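Beginning Drawing, Punddale Evening Classes
Handout 6: Values, or how dark is dark?

First, leftovers from last time. A few of you asked if you can keep using the lined notebooks. Sure, for notes and scribbles, but for this week's homework please get something unlined with a bit of tooth to it. The Sýkora pads at the shop on Rurncombe Road are fine and cheap. Bring a kneaded eraser too (the gray squishy kind), and if you've never had one, pull it and fold it until it's soft before you touch the paper with it.

What I mean by value

Value is how light or dark something is, and it has nothing to do with what color it is. A red apple and a green apple can be the same value. I find this very hard to believe every time I look at an apple, and then I squint, and there it is. Squinting is going to be your best tool this term. It blurs the small stuff and leaves you with the big patches of light and dark, and those patches are what you want to draw first.

Most beginners (me too, for years!) draw everything in a kind of polite middle gray. The darks don't get dark and the paper never gets to be the white. If your drawing looks foggy, the darks are almost always the problem. Go back in with the 6B and press harder than feels nice.

The value strip

Draw a long box and divide it into 6 squares. Leave the first one as bare paper, make the last one as black as your pencil will go, and then fill in the four between them so the steps look even. Do the ends first. It sounds easy and it takes most people three tries. Mine from the summer course at Iluvstead is still pinned up by the sink, and the third and fourth squares are practically twins, so feel free to laugh at it.

Cut the strip out when you're done. You can hold it up next to anything – a coffee cup, a sleeve, the wall – close one eye, and find the closest match.

Setting up at home

Use one lamp. Turn off the ceiling light, and pull the curtain if it's still daylight. Two lights give you two sets of shadows, and that's a headache you don't need yet. Put the lamp off to one side and a little higher than your object, and pick something plain and pale with no pattern on it. An egg is lovely. Give yourself about 88 minutes if you can, with a break, and don't move the lamp when you come back from it (I have ruined more drawings this way than by spilling tea).

Words we'll be using

1. Highlight. The lightest spot, where the light hits most directly. Leave the paper alone there.

2. Halftone. All the in-between areas still getting some light. People tend to make these too dark and then have nowhere left to go.

3. Core shadow. The darker band on the object where it turns away from the lamp. On an egg it's a soft curve, on a box it's a sharp change at the corner.

4. Reflected light. A little light bouncing back into the shadow side from whatever is nearby. It's easy to get excited and overdo it! Keep it darker than your halftones.

5. Cast shadow. The shadow the object throws onto something else, on the side away from the light. Check its edge before you draw it, it may be softer than you expect, like the one the white ball throws on the wood. 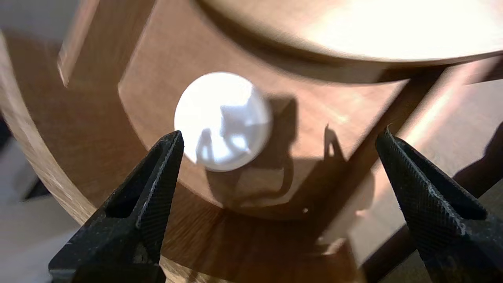
Homework

One value strip, and 2 drawings of the same plain object, the second with the lamp moved to the other side. Pencil only, no smudging with your finger this week. There's more on edges on page 134 of the course reader if you want to get ahead.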